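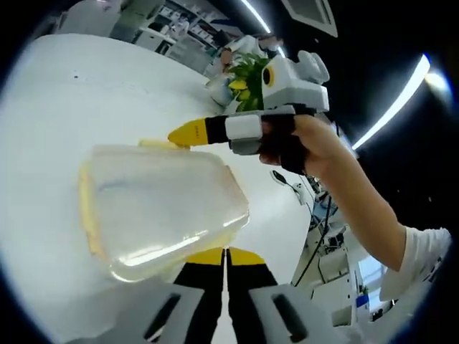
Stretch cord keeps failing at the knot on 8 mm bead bracelets

spoolend

I make beaded stretch bracelets and sell them at the Drirbridge market. Cord is Siso clear elastic, 0.7 mm, from the 500 ft spool. Beads are 8 mm, mostly glass with some wood. I tie a surgeon's knot, pull it tight, add a drop of glue and trim the ends. Several have come back since spring. The knot has either slipped open or the cord has broken right next to it. The break is always within a bead's width of the knot. Is this the cord, the glue, or the way I am tying it? I would like to have it fixed before the November market.

3 comments

lathe_and_line

Two separate faults, so treat them separately.

Slipping: you are not pre-stretching. New elastic has slack in it that comes out over the first weeks of wear, and the cord gets thinner as it does. The knot was sized to the thicker cord. Cut the length, hold both ends and pull slowly to near full stretch, 12 times, then string. Tie under light tension and seat the knot by pulling the cord on each side of it as well as the tails.

Breaking: check the glue first. Instant glue dries hard, and the cord flexes against that hard edge every time the bracelet goes over a hand. Use a flexible jewelry cement and leave it overnight. Leave tails long enough to tuck into the beads on either side.

Also look at the bead holes. Run a needle file or a bead reamer around both ends of any hole that feels sharp. Glass is worse than wood for this.
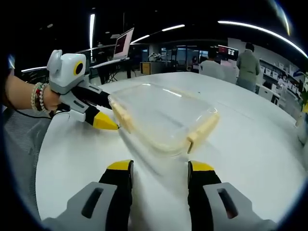 Wear pattern matters too, and most advice on cord size leaves it out. A bracelet worn alone mostly gets loaded when it goes on and comes off. Worn in a layered stack, such as the cream, red, green and dark beads on this wrist, it also gets rubbed and dragged by the strands next to it. For stacks I go up to 1 mm if the hole allows it, or run 0.7 mm doubled. Doubled cord needs a bigger hole for the knot to hide in — plan for one large-hole bead per bracelet.

Helpful: 12

mudroom_beads

I had the same problem and just switched to Esach cord. Have not had one back. Didn't change anything else.

Helpful: 2

spoolend

Filed the holes on one batch and changed the glue. The old glue was Bowen instant, so that fits. Pre-stretching took out more length than I expected — I now cut each piece longer. Will try the doubled cord on the sets that sell as stacks.

Share this page (2)

We use cookies to keep you signed in. Accept | Settings

Contact | Terms | Back to top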